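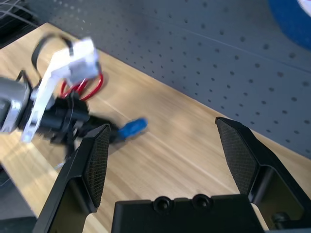
Can you build a two-armed robot in a shared workshop without a big firm behind you? A small group at the Sistside workshop in Amholm has spent the better part of a year doing it, paying for most of it out of their own pockets, and their machine is now sorting out hand tools and rolls of tape on a workbench.

The project goes by the name of Desska, and it began (as so many things at Sistside seem to) with a conversation over the kettle that went on rather longer than anybody had planned. Members were forever coming in to find the bench covered with the last person's things, and one of them wondered aloud whether a machine could be taught to put everything back where it belonged. Most people laughed and went home. A few stayed behind and started drawing, and by the following week there was a shopping list pinned up by the door.

It has been slow going, as you would expect from people who can only give it their evenings. The group meets at 8 in the evening, once the woodturners have packed up, and there are 12 members on the list, though you'd be lucky to find all of them in on the same night! The money came to 3,000 euros altogether, part of it from the members and the rest from Czerwiński, the hardware shop down by the bridge, which has also been very patient about lending out spanners.

The first try at the grippers was scrapped entirely, and the second had fingers so smooth that anything rounder than a ruler slid straight out of them. The present ones have pads on the inside for a better hold, and the builders are very fond of them.

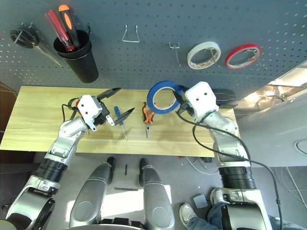

Getting hold of a thing is only half the job, of course, and the group will tell you cheerfully that putting it down again has given them far more trouble. Screwdrivers roll and pliers flop open, and a roll of tape has to be taken squarely or it goes off on a little journey of its own. The next task is hanging tape back on its peg, which the builders would dearly like to have working before the open evening in August, when there will be cake, a bring-and-mend table and room for 20 visitors at a time.

Anyone who would like to come along before then is very welcome, and no experience is needed, though somebody with a steady hand for soldering would be greeted with open arms. Names can be left on the sheet at the Sistside front desk.

Jun 23, 2022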